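Course notes, unit 6: comparing grippers without fooling yourself

Read these before the lab, and bring the Fultwood sheet. Numbers you see in vendor brochures are not evidence for this course. Numbers you produce yourself are only slightly better, so please be hard on them.

## 6.1 What a "success rate" hides

Skuma lists its parallel gripper at 683 grip cycles without a fault. Ask what a cycle was. In their data sheet it means closing on a rigid test block, holding it, and opening again. The block is always in the same place and always the same way up. That tells you the motor and the fingers hold together. It tells you very little about picking up something that folds when you touch it.

Grestmont does better, but their report still counts a pick as good if the item leaves the table. A sock pinched by one thread leaves the table. So does a sock that brings its neighbor along.

For this course a trial has four possible results, and you write down which one you got:

- **Clean** - the right item, held firmly, put where it was meant to go
- **Untidy** - the right item, but slipped, twisted or regripped on the way
- **Wrong** - another item moved, or two items held
- **Stopped** - the operator or the controller ended it

Report all four. If a report gives me one percentage and nothing else, I will hand it back.

## 6.2 Before you blame the gripper

Students tend to say "gripper B is worse" when what changed was the camera, the operator or the cloth. Check these first:

1. Was the camera in the same spot for both sets? A small shift in view changes how well the operator can judge depth.
2. Did the same person drive both? People improve a lot over their first 10 trials, so whichever gripper goes second gets a free gift. Swap the order halfway.
3. Were the finger pads clean? Lint builds up and changes the grip.
4. Was the closing force set to the same value, or just left at whatever the controller had loaded?

The Tse controller deserves a special warning. It smooths the operator's commands, and the default smoothing is heavy. Motion looks lovely on video. It also makes every gripper seem gentle, and it adds lag that you will feel as soon as you go for a small clip. Write the smoothing value in your log. I don't much care which one you choose as long as it stays put for the whole comparison.

## 6.3 The sock hanger task

We use a clip hanger on a rod with small socks because it is awkward in useful ways. The hanger can swing, the clips are small, and the cloth gives the fingers nothing stiff to push against. Two arms help, but only if the second one has a job. In many demos it just hovers, and the audience counts it anyway.

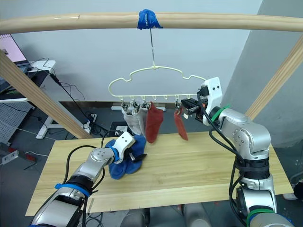 Reaching for a clip and holding cloth down on the table are different skills, so score each arm separately. A gripper that pins cloth well may be hopeless near a clip. Pads that are wide enough for a good hold on fabric can hide the thing you are trying to pinch, and a head-mounted camera won't always show you the contact point.

Run 30 trials per gripper. Yes, all of them, including the boring ones. Let the hanger settle before each start, and note any trial where you didn't wait. Don't throw out a bad trial after seeing the result. If you think something was wrong with the setup, say so in the log *before* the arm moves.

## 6.4 How much can you claim?

Less than you would like. Suppose gripper A gets 11 more clean results than gripper B. That is worth reporting. It doesn't show that A is "better for laundry", or better for soft goods, or better with another operator. It shows a gap on this hanger, with these socks, under one controller setting.

If the gap is two or three trials, call it a tie and move on to the failures. Where did each gripper go wrong? Did it miss the clip, or reach it and lose hold? I learn more from a short list of failures than from any bar chart.

## For the lab report

Two pages at most. Include the raw log, the controller settings and the order of trials. Leave out the highlight video. If you must compare with Skuma's or Grestmont's figures, quote their definition of success next to yours, in full.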